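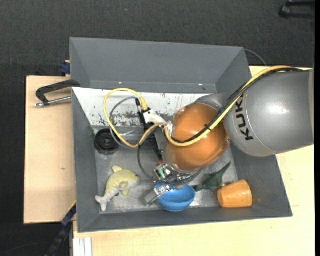 The gray bin with the white panel inside, and the arm above it.

Visit to the seed and nursery center at Pritulbridge

In February nine of us from the Jamley creek group went to see the place where most of our seedlings come from. We left at seven in the morning and the road was wet all the way, so we arrived a little late, but Zubaida Kazmi was waiting for us at the gate with a list of our names.

She took us first to the seed room. It is smaller than I imagined. The seeds are kept in paper envelopes inside steel drawers, and every envelope has the name of the plant, the place and the collector. The register now has 2339 entries. I found one from our own creek, the river sedge that Tiêu collected two summers ago, and I was quite proud to show it to the others.

After this we walked through the shade houses. Grasses stand on the left side and shrubs on the right. A tray holds 80 small tubes, and our order for this year is 990 plants, mostly sedge and wattle. Lachlan Semple is responsible for the potting mix, and he explained to us why our last wattles had yellow leaves: we watered them too much in the first month. He prefers to water deeply and then wait - the surface may look dry and the roots are still fine.

Lunch was soup and bread under the verandah. Some of us bought plants for home, although the banksia was already sold out.

We will collect our order when the soil is softer. If you want to help with planting on the east bank, please bring gloves and strong shoes, and tell Tiêu if you have space in your car for trays.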